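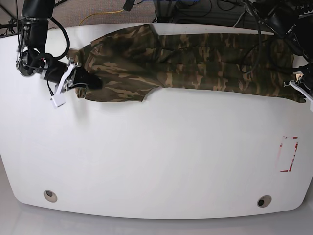

Camouflage clothing on the white table at Ustard.

Jarosław Laskowska has been folding other people's old army clothes for 12 years. He started at a market stall and now looks after sorting and folding at Ustard, which sells surplus and second-hand workwear from a unit behind a tyre depot. Heather Waaka spent a morning with him in February.

The clothes come in by the bale, tied so tightly that the first job is simply to let them relax. Laskowska cuts the straps, pulls the pieces apart and leaves them in a heap until after lunch. "If you fold a shirt straight out of the bale you are folding the old creases too," he says. "You end up with a square that doesn't want to be a square."

The last delivery was 589 pieces, most of them camouflage. He prefers plain colours, and admits it. "With a blue shirt you can see everything from across the room. The seam is there, the pocket is there. With woodland camouflage you look at it and you can't find the edge of the sleeve. It was made so you can't see it, and I have to see it."

His answer is to use his hands. He runs a palm from the collar to the hem, feeling for pockets, buttons and anything left behind. He has found bus tickets, a spoon and a great many pencils. Then he takes hold of the top at both shoulders, pulls until the cloth goes straight, and lets it down on the table. The bottom half usually needs a second pull.

The white table matters to him more than anything else in the room. For years he worked on a brown one bought from a school. "Green and brown on brown. I was getting headaches. I would fold a shirt and there would be a cuff sticking out at the back, and I hadn't seen it. Now if a corner of the hem turns under, I see the shape of it against the white." The rounded corners help as well – the old table had a split edge that caught on loose threads.

He does sleeves first. Each one is laid straight out to the side, smoothed from the shoulder down to the cuff, and only then brought across the back. People at home tend to fold the sleeve while it is still twisted, he says, and the twist stays in the finished pile as a lump. A shirt with a lump will tip over whatever is put on top of it.

After the sleeves come the sides, each folded in by a third, and then the length, folded up from the hem in 3 turns. Jackets get two turns, as the cloth is thicker and the pockets get in the way. Ustard packs shirts 15 to a box and jackets by whatever will go in with the lid closed.

I asked whether he irons anything. He shook his head. "It's surplus. If somebody wants it ironed, they have an iron." He does use a spray bottle of water on cotton that has been packed for a long time, and leaves it flat on the table while he drinks his tea. Small wrinkles he ignores. A crease along the front he will smooth out with the side of his hand, twice if needed, and then he moves on. 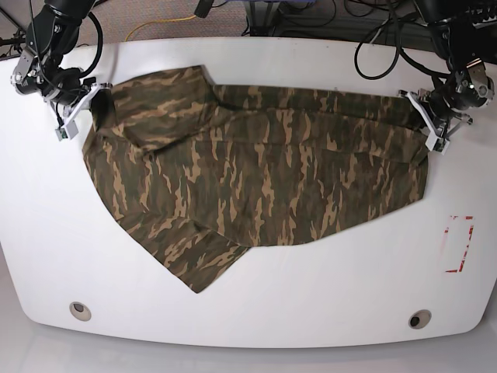
What should someone do with an old camouflage jacket that has been kept in a loft?

"Take it outside and shake it, then empty the pockets and close all the buttons. Wash it inside out in cool water, on its own the first time, and dry it on a line. Fold it when it is fully dry. If you fold it damp it will smell of the loft again by the summer."

The washing at Ustard is done by a laundry called Coşkun, two streets away, which collects in the morning and returns everything in net sacks. Laskowska used to wash on the premises and doesn't miss it. The drain was slow and the floor was always wet.

He is less settled about labels. The present ones are card, tied through a buttonhole, and they get torn off in the boxes. He has tried a sticky kind from Tidico, but it left a mark on the collars. For the moment he writes the size on a strip of paper and tucks it into the last fold, so that the end shows.

At home he folds nothing. His wife hangs everything up, trousers included, and he says the wardrobe is full and he has stopped mentioning it.

Before I left he handed me a shirt and asked me to try. I got the sleeves across and the sides in, and the pile looked fair enough from the front. He turned it over, pulled out a cuff I had missed, and did it again from the beginning.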